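Ridgate workshop keeps old tables in use

RIDGATE. The furniture repair shop on Plalach Street opens at 7 a.m., and by 7:15 the owner has usually turned somebody away. Most people who stop by that early want a chair fixed while they wait. The shop does not do that.

"Glue needs a night," she said. "I tell them to leave it and come back, and half of them leave it."

She has run the business, Clarska Repair, for long enough that some tables have been through twice. She asked that her name be kept out of this article. The name on the door is enough, she said, and she already gets more phone calls than she can return.

Last year the shop took in 1,429 pieces and sent 1,411 of them home repaired. The other 18 were beyond saving or cost more to fix than the owners wanted to spend. Chairs made up 711 of the total. Tables came second.

What breaks and why

Chairs fail at the joints, she said. People lean back on two legs, the back rail works loose, and after a few months of wobbling the glue is gone. The repair is simple if it is caught early. The joint comes apart, the old glue is scraped off, and new glue goes in under a clamp.

"What I don't like to see is a screw," she said. "Somebody puts a screw through the joint to stop the wobble. Then the wood splits around it and I have to cut in a new piece. A twenty-minute job is now a day."

Tables come in for different reasons. The legs are usually fine. It is the top that people complain about: rings from cups, burns from pans, a gray patch where a plant pot stood all winter.

January is the busiest month. Families have had company over the holidays, and the heat has been running. Dry air shrinks wood, and a top that was tight in October can show a gap by New Year's. She tells customers to wait until spring before having a gap filled, as many of them close up when the humidity returns.

Solid or veneer

The first thing she does with any table is find out what it is made of. Customers often have it wrong. Some apologize for bringing in veneer, as if it were a lesser thing.

"Good veneer is good furniture," she said. "My own kitchen table is veneer. You just can't treat it like a plank."

A solid top can be sanded several times over its life. A veneered one has a thin face of real wood over a core, and on newer pieces that face may be thinner than a business card. One careless pass with a belt sander goes straight through it.

She checks by looking at the edge and the underside. On a solid board the lines on the top carry over the end. On veneer they stop, or there is a separate strip along the edge.

Pale woods give her the most trouble with color. Oil from hands darkens them, sunlight yellows them, and a patch that has been sanded back stands out against the rest. She would sooner leave a small mark alone than chase it across the whole top, and she says so when she gives the estimate. Some customers take the table elsewhere.
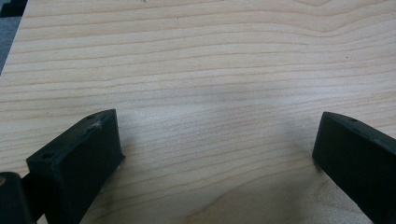 Finish and cost

The shop uses a water-based finish on light woods and an oil on dark ones. She bought the first from a supplier called Shibata when she opened and has not changed since. Three coats go on a dining table, with a light sanding between them. The table then sits on the rack for a week.

"They want it for Sunday," she said. "I say you can have it Sunday, but don't put a hot dish on it, and they put a hot dish on it."

A full refinish is priced by size and condition. Her most expensive job last year was a long table from a boarding house, with two leaves and a split down the middle. It came to $2,000. The owners had asked about replacing it and found that nothing that size would fit through their door in one piece.

For everyday care she recommends very little. Wipe with a damp cloth, dry with another, and keep the table away from the radiator. She does not sell polish and has stopped arguing with people who use it. Wax is fine once a year. Spray products with silicone in them are a problem later on, because new finish will not stick to what they leave behind.

She is looking for a second pair of hands. Two people have tried out since the summer, and both were good with tools, she said, but neither liked scraping glue. The job is still open. The shop closes at 4 p.m. and all day Thursday, when she makes deliveries.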